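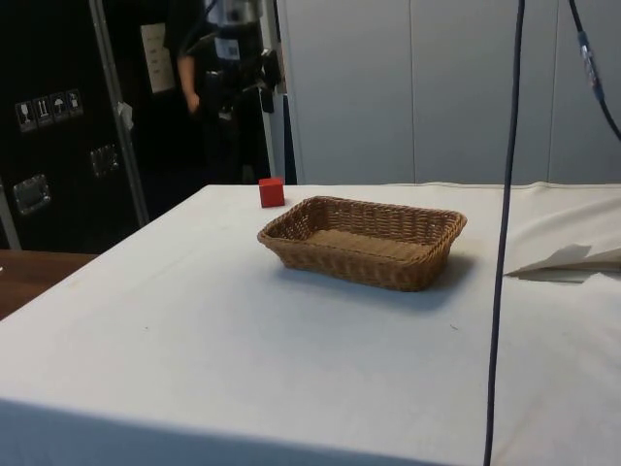 Basket and cube on the cloth, cables hanging at the right.

Workshop Tips: Looking After a Tabletop Robot Cell
By Divya Chettiar

We keep one small pick-and-place cell at the Hostgate workshop. The arm is a Wunach, the gripper is a Wirkanus two-finger, and the job is mostly putting small things into a basket and taking them out again. These are the notes I give to people who are going to run it or fix it. Most of them would suit any light arm over a table.

The cloth

Use a plain white cotton cloth, washed once before it goes on so it has done its shrinking. Iron it. Lay it with enough hanging over the front that you can pull it flat from there, and smooth from the middle outward. A wrinkle under the basket will tip it enough to throw off a low grasp, and you will spend the morning blaming the gripper.

Clip the cloth under the back edge of the table. Tape works for a day and then creeps, and it leaves glue on the tabletop. If you have already used tape, warm the residue with a hair dryer and rub it off with a drop of cooking oil, then wipe with dish soap.

Dark specks show up on white cotton very quickly. A lint roller takes off most of them. What the roller leaves behind is usually rubber from the finger pads, and that comes out in a warm wash. We change the cloth on Sunday evening and keep a spare folded in the drawer. No fabric softener.

Anything you set down for a minute at the side of the table, paper especially, should come off again before you run. I have had a sheet lift in the draft from a door and land in the basket.

The basket

Wicker is a good choice for a first cell. It gives a little when the fingers touch it, and it costs next to nothing to replace. Pick a shallow one with sloping sides. Before you use it, run a nylon stocking over the rim, inside and out. Wherever it snags, snip the loose end with nail scissors and sand the stub.

Wicker dries out under bright lights and starts to creak, then crack. Once a month, wipe it with a damp cloth and let it dry overnight away from the heater. If it rocks on the table, soak the bottom for 15 minutes, set it upright on a flat board with a heavy book inside, and leave it until the next day.

To get it back in the same place every time, put a few stitches of pale thread in the cloth at the corners. Pencil washes out. Marker doesn't, and the camera may pick it up.

The cube

A solid matte block is easier on everybody than a shiny one. If yours has a shine, go over it with fine sandpaper in small circles and wash off the dust. Keep the edges slightly rounded. Sharp corners chew the pads.

Red on white is easy for the camera to find. If detection gets flaky late in the afternoon, look at the window before you touch the settings. A blind fixed it for us.

Cables

Most of our stops have been cables. Leave some slack, then move the arm by hand through its whole reach with the power off and watch each cable the entire way. It should never go tight and it should never drag across the cloth. If it drags, shorten the loop at the top. Pulling it sideways with a tie lower down only moves the problem.

Hook-and-loop straps are better than zip ties anywhere you might need to get in again. Where you must use a zip tie, cut the tail flush with side cutters, or it will scratch the next hand that goes up there.

Check connectors with your fingers as well as your eyes. A threaded one can look seated and still be loose by half a turn. Put a dab of nail polish across the joint once it is tight, and a broken line will tell you it has moved.

If the gripper drops out partway through a run and comes back when you jog the arm, suspect the cable at the bend nearest the wrist. Swap in the spare before you open anything. Ours came from Begum, part 1684, and I keep 2 on the shelf.

Finger pads

Wipe the pads with a barely damp cloth before each session. Skip alcohol on soft rubber. When they go glassy, rough them up with an emery board. When you can see the metal at a corner they are finished, and both sides get changed together even if one looks fine.

Old glue comes off the fingers with a plastic scraper. Let the new glue set overnight with a rubber band around the closed fingers and a slip of baking paper between the pads.

Camera

Turn the lens clamp finger tight, then a touch more. Blow the dust off with a rubber bulb. Breath and a shirt tail will do in a pinch, but you'll be doing it again an hour later. After anyone has leaned on the stand, run the calibration again. Yes, even if they say they didn't.

Write down the exposure number on a card and tape it to the stand. Ours is 126. In May somebody changed it to get a nicer picture and we lost most of a day finding out.

Before you start a run

Cloth flat and clipped. Basket on its stitches. Nothing else within reach of the arm. Cables hanging free. Stop button on the operator's side, pressed once and reset so you know it works. People stand back of the table or off to the side, with sleeves and lanyards tucked in.

Run the first cycle at low speed. If the arm hesitates in the same spot two cycles in a row, stop there and look for a cable.

Packing it away

Transport cases are heavy when they're full, so park them close to the table and load them there. The arm goes in folded, with the gripper off and in its own pouch. Coil cables in loose loops the size of a dinner plate and don't wrap them around your elbow. Put the cube in the pouch with the gripper or you will be cutting a new one. The basket travels on top, upside down, with the clean cloth under it.

Spare pads, the emery board and the nail polish live in the lid pocket. Please put them back.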